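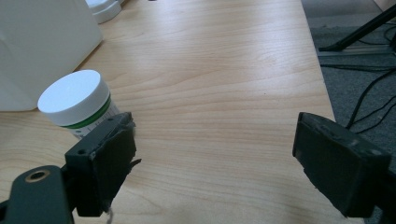 Ticket 3298
Subject: Tallo dose logger reports impossible heat output from sealed source
Opened by: Vesna Krasniqi, thermal bench
Assigned to: Živko Jurić, instrument support
Priority: High (requester's opinion)
Status: Closed, with a note

Vesna Krasniqi, 8:40 am
The Tallo on the thermoelectric bench has decided that our test source is putting out 1000 times the heat it did yesterday. If so, we have solved the deep space power problem and I would like my name on it. More likely the logger is wrong. The calorimeter's own front panel shows the usual value and the hand survey at the enclosure is the same as it has been all year. Only the Tallo disagrees. Source is locked in its enclosure and I have stopped the run.

Živko Jurić, 9:05 am
Congratulations in advance. Please leave the source where it is and don't restart the run. Three questions:
Did anyone update the logger?
Is the wrong number steady or does it jump?
What does the units field say on the setup page, not the main page? The main page shows whatever it feels like.

Vesna Krasniqi, 9:20 am
Nobody admits to an update. The number is steady, in fact it is beautifully steady, and I have never seen such good data from this bench. Setup page says mW. Main page says W. I take your point about the main page.

Živko Jurić, 9:30 am
A factor of exactly 1000 is nearly always somebody's prefix. Let's do the dull checks anyway, because last time I skipped them it was a cable.

1. Power the logger off at the back. The front button only puts it to sleep.
2. Unplug the calorimeter lead and fit the shorting plug.
3. Power on, wait for the self-test, read channel 6.
With the plug in you should get zero, give or take the last digit.

Vesna Krasniqi, 10:10 am
Zero. It took a while because the shorting plug was in the drawer labeled "not plugs." Reconnected the lead and we are back to 1000 times too much. Cable swapped with the one from the spare bench, no change.

Živko Jurić, 10:25 am
Then the front end is fine and so is the cable. Can you export the channel config and attach it? File menu, Export, and ignore the warning about Villaneo format. It's been warning people about that since before I worked here.

Vesna Krasniqi, 10:50 am
Attached. I looked inside, which I know you hate. There is a line reading "scale_source = clumness" and I assumed it was an insult.

Živko Jurić, 11:15 am
It's a product. Clumness is the add-on that pulls scale factors from the shared calibration folder at startup. Your channel should be set to "local." Somebody's config import switched it over, and the shared file lists that calorimeter in watts while the instrument sends milliwatts. So the logger reads the number correctly and then sticks the wrong label on it, with great confidence.

Fix:
Setup, Channels, 6, Scale source, Local.
Save to device. Plain Save keeps it only until the next power cycle.
Power off at the back again, then on.
Compare with the front panel before you restart the run.

Vesna Krasniqi, 11:40 am
Done. Logger and front panel agree to the last digit. The source has gone back to being feeble. Do I have to throw out last night's data?

Živko Jurić, 11:55 am
No. Raw counts are stored before scaling. Run Reprocess on the overnight file and choose Local when it asks. Keep the original and put this ticket number in the bench log so that whoever finds two versions in March doesn't open another one.

Vesna Krasniqi, 2:15 pm
Reprocessed. The curve lies on top of the previous run. Please close.

Živko Jurić, 2:20 pm
Closing. I've corrected the units in the shared calibration file and asked for the config import to leave the scale source alone. That request is now behind one I filed about the main page.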